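Report on the Visit to the Clarkthorpe Arena Open Day
2019-06-20

The Clarkthorpe basketball club opened its home arena to the public ahead of the July summer league. Our delegation was received by Ifigeneia Vasilakis, director of operations, and joined the morning tour, which took in the practice court, the film room and the visitors' locker room. Attendance was almost 500.
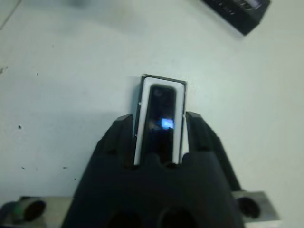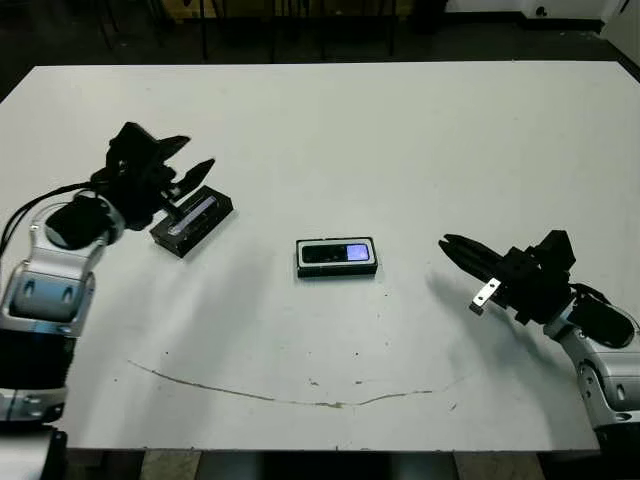

The second half of the visit dealt with player statistics. Auður Ladefoged, head of scouting, explained how the club compares lineups over 22 home games and how rebounding totals are adjusted for pace. The talk was held in the upper lounge, and the questions ran well past the scheduled time. For our own open day, we recommend a plain white tabletop like the one in both photographs for the display of printed box scores, as dark items are easy to pick out against it. Ms. Ladefoged also confirmed that the club will carry seven guards into the summer league and will name its starting five on the day of each game.

Parking was adequate. The tour of the training room was canceled and will be offered again in July. Members who wish to attend should notify the office in writing.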